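April, a quarter to seven in the morning

I came before the others to have the hall for myself. I like Brotwood at this hour, the heating makes its small noises and the telephone is quiet. I made tea, opened the notebook and read what I had written yesterday, and I was not proud of it. "Wrist loose??" is not a note. So today I want to write properly, also for my English, which becomes lazy when I only speak to machines.

The trouble began after we moved the arm from Femville. It was carried in the van for 38 kilometres, wrapped in blankets, and I believed the blankets were enough. On the first day it ran well. On the second day it began to miss the tray by a little, always to the same side, and I blamed the tray. I moved the tray. Then it missed the new place also, by the same little, and I had to apologise to the tray.

I should explain the program names, in case I read this again in some years and have forgotten. Pan is the slow routine which turns the wrist and lets the small camera look from side to side. Alow is the low one, where the gripper goes down near to the floor and must come up again without touching. Pan gave no complaint. Alow stopped 6 times yesterday afternoon, each time with the same message about the position of the last joint. I wrote down the joint values after each stop and they were nearly the same, which comforted me a bit. A fault which repeats itself is a polite fault.

At seven I switched off, waited, and put my hand on the gripper. With the power off and the brakes holding there should be no movement at all. There was some. It was so small that I felt it more than I saw it, a kind of knock in the fingers when I pushed and let go. I pushed the arm higher up, and there it was firm. So the play was between the flange and the gripper, and the joint itself was innocent. I was very relieved, because a joint must be sent away and a flange I can do on the floor with my own keys.

I took the gripper off. First the plug, then the screws, in a cross and a little at a time, as I was taught. 2 of the screws came out with only my fingers. This is a shameful sentence to write, because it was me who put them in at Femville, on the last evening, when we were in a hurry and I wanted to be home. I have no memory of using the torque key. I have a good memory of putting it in the box, clean.

The faces of the flange were dirty but not damaged. I wiped them with a cloth and a little alcohol and looked at them against the lamp for a long time. The small pin which gives the position was still straight. I cleaned the threads, put one drop of the blue glue on each screw and tightened everything in two rounds, the first light and the second with the torque key until it clicked. I said the click aloud each time, which is childish, but this way I cannot forget one.

Then the fingers. I had not planned it, but the gripper was already in my hands and the rubber surfaces wanted cleaning. I washed them with soapy water and dried them. One pad is a little harder than the other, I think, from age. We have a spare pair in the cupboard and I have put a strip of yellow tape on the bag, so that I find it when the day comes. I did not change them today. If I change 2 things in one morning, I do not know afterwards which of them helped.

After this came the part I find boring and must do anyway, to teach the tool point again. You bring the tip to the same sharp point from several directions and the controller calculates where the tip really is. My first attempt was bad and I threw it away. In the second I went slower and changed my glasses, and the error was small enough that I dared to save it. I kept the old values under another name.

I started Pan again at half past nine, at low speed, with my thumb near the stop button. Then Alow. I sat on the low stool next to it and watched it going down and coming up, and I forgot my tea completely. No stop before lunch. I do not want to say it is repaired. I will say it when it has run two days with nothing in the log.

Things I must do tomorrow: check the screws again with the key, without turning them further. Look at the cable at the elbow, where it bends more than I like. Ask for a proper transport box, with foam, and do not accept blankets as an answer. Write to Femville that the other arm was mounted on the same evening by the same tired person, and that somebody should go and try the screws with their fingers.

In the afternoon I cleaned the keys and made a paper to hang on the wall, with the order of the screws drawn as a cross and a place to sign. My drawing of the flange looks like a biscuit, but it can be understood. I signed the first line myself.

Home at six. My knees hurt from the floor. I have bought bread and I forgot the milk.

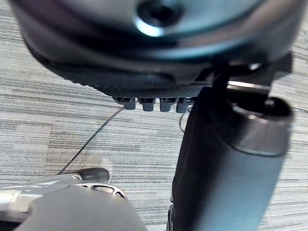

Down at carpet height, from the wrist camera.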